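The Bulls shirt and the great folding backlog

I'd been putting off the children's washing for longer than I care to admit, and by the start of March 2024 the pile on the landing had begun to lean. So I put the radio on, made a pot of tea and got stuck in.

First to come out of the heap was the little red one with BULLS and the big 23 on it, all scrunched into a ball. It came in a bag of hand-me-downs from Telma Zúñiga last August (bless her, that bag has kept us going for months) and it's been in the wash pretty much every week ever since. My youngest would sleep in it if I let him. 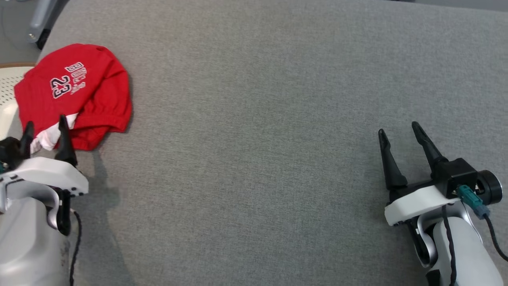 I used to start with the socks, which was a mistake, as you lose heart by the second odd one. Now I do tops first. They build up quickly into a nice stack and you feel you're getting somewhere! Trousers next, then pyjamas, and socks go in a basket for whoever is watching telly that night.

My mum folded everything over the back of a chair, sleeves in, bottom up, done. I've never got the hang of that. I like to lay a top out flat, smooth it with my hand and bring one long side over to the other before I even think about the sleeves – white sleeves on a red shirt show every crease, so they get an extra tug.

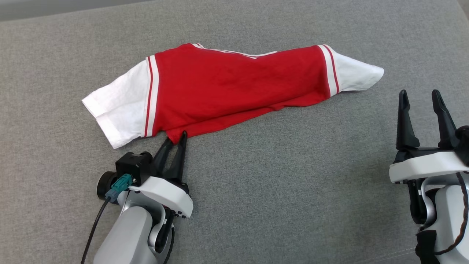 Viktória Kozma swears by rolling, and she did convince me to try it for 2 weeks. The drawers looked lovely until the boys went rummaging for a clean vest, and then it was like a jumble sale in there. Back to folding for us. I've kept the rolling for suitcases, though, and we're off to Trernholm in the summer so it'll get an outing.

I still haven't touched the bedding. It's in the airing cupboard with the door shut.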